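Two-arm kitchen bench: tips from the Lellgate build

I've been building a pair of robot arms with the gang at the Lellgate shared workshop since March, and people keep asking me for the stuff that saved us time. So here's my pile, in no order at all (my notes live on the back of a Masov parts bag).

Label both ends of every cable. I did one end on the first arm, felt very pleased with myself, and then spent an evening tugging wires. Masking tape and a marker are fine.

Clamp the bases before you tighten anything else! Ours walked 2 inches across the bench the first time both arms swung together. I put scraps of old bike tube under the clamps and they haven't budged.

Threadlocker on the wrist screws, a tiny dab. Tiny! I flooded one and had to warm it up with a hair dryer to get it back out.

Build the table in the simulator first. We skipped this for weeks and I wish we hadn't. You can knock a pretend skillet off a pretend table all day long and your toes are safe. I use the Drevunen scene files, which take some fiddling, but once the grain and the lighting are in you can tell pretty quickly if a reach looks silly. Ours took 397 tries before I was happy with the lemon pickup, and I'd hate to have done those on the real bench.

Leave bare table between things. My first layouts were crammed like a yard sale and the fingers had no way in. Now I spread everything out and only crowd it once the easy version behaves. 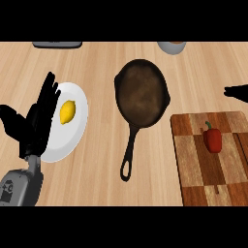 Lemon, skillet and pepper, with plenty of wood showing in between.

Watch your pan handles, too. I keep the skillet handle pointing to the near side so I always know where it starts, and then I turn it a little at a time for the harder runs.

Round, shiny things are a pain to grip. Strips of Belhaj shelf liner on the real fingertips helped us a lot, and a roll runs 20 feet, so you'll have leftovers for the drawers. Cut it with a fresh blade or it bunches up at the corners.

Next up is the dish rack. I've got 63 zip ties left and no plan yet!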